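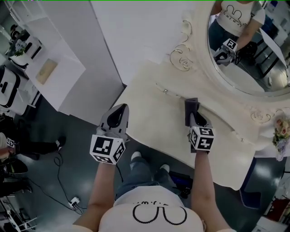 wiping the vanity top, right gripper has the cloth

ratberg_bench
ok so update on the handheld gripper build. Both hands printed and wired, marker cubes on. Did a bunch of wipe demos on the vanity in the shared shop with the cloth in the right jaw. Goal is still to train the little two-arm setup on it later. Problem – tracking drops out whenever I get close to the mirror. Pose jumps maybe a hand's width, then comes back. Lost 14 takes out of 40. Anyone seen this?

caviditz
It's the mirror. Your tracker sees the cube AND the reflection of the cube. Throw a sheet over it and redo.

ratberg_bench
yeah but I want the mirror in there. the whole point is a normal room

mjacquet
Reflected tags come out flipped so a decent detector should throw most of them away. Check your dictionary settings before you blame the mirror. I'd look at motion blur first, what's your exposure at?

caviditz
"should". I had a glass cabinet door wreck a week of takes in May. Turned off auto exposure, changed nothing. Covered the door, fixed.

mjacquet
Different detector tho. And a glass door isn't a mirror, you get the stuff behind it mixed in. Not saying you're wrong, saying test one thing at a time

ratberg_bench
exposure is on auto. didnt even think about it. Will lock it tonight and run the same wipe again, mirror uncovered, then covered

satico77
Unrelated but how are you holding the cloth? Mine slides out of the jaws the second I push down. Smooth PLA fingers.

ratberg_bench
folded it a few times so theres something thick to bite on. Also glued strips of bike inner tube inside the fingers, ugly but it grips. Don't use hot glue, peeled right off

satico77
inner tube, ok stealing that

vidal_h
Watch those cables on the floor too. I stepped on one mid take, yanked the plug out of the strip and corrupted the whole file. Tape em down or run them up your back.

ratberg_bench
lol yes taping is on the list

ratberg_bench
back. Locked exposure, mirror uncovered: 2 bad takes. Covered: also 2. Same number of wipes each time. So Monique was right I think, mostly blur

caviditz
Tiny sample. Do it again with the cube closer to the glass and slower, then we'll talk

mjacquet
Fair, that's worth running. Post the raw detections if you do, I want to see whether any flipped ids get thru

ratberg_bench
will do, need to reprint a finger first – cracked at the screw hole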